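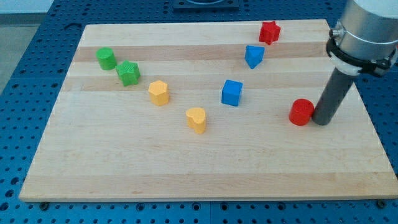
4. Oiling and Caring for the Board

Read this section before you open the bottle. Most of the trouble owners report with the Skistard board comes from too much oil, and the label on the bottle is partly to blame. It says to apply "generously." Don't.

4.1 First oiling

1. Wash both faces with warm water and a drop of dish soap. Rinse.
2. Stand the board on edge and let it dry overnight. A towel will not get it dry enough, whatever the quick-start card says.
3. Put a teaspoon of Gerari oil on a lint-free rag. Rub along the grain, then do the edges and the ends. The ends drink more than you expect, so go back over them.
4. Wait 14 hours.
5. Wipe off whatever is still sitting on the surface. If the rag comes away soaked, you used too much in step 3.
6. Repeat once. We have tried third and fourth coats and could not tell the difference.

Note: Oil darkens the pale strips a little and the tan ones a little more. It evens out after a few weeks of use.

CAUTION: Oily rags can catch fire on their own. Lay them flat outdoors to dry before throwing them out. Never leave them balled up in a bin.

4.2 Routine care

Oil again when water stops beading on the surface. Calendars that tell you to do it monthly are mostly good for selling oil. A board used daily in a dry kitchen may need it often – one that sits in a cupboard may go from August to spring without any.

Do not put the board in the dishwasher. Do not soak it. Lemon and salt will take away an onion smell for a day or so, and we make no bigger claim for it than that.

4.3 Warping

If the board rocks, lay it hollow side down on a damp cloth for 2 hours, then stand it on edge to dry. This works on slight cupping. It will not fix a twist, and neither will the clamps sold for the purpose.

Note: The Hellbridge conditioning wax is optional. It makes the board look nice. We have not seen it prevent a crack.

Section revised 20 December 2018. Replaces the loose sheet packed with earlier boards.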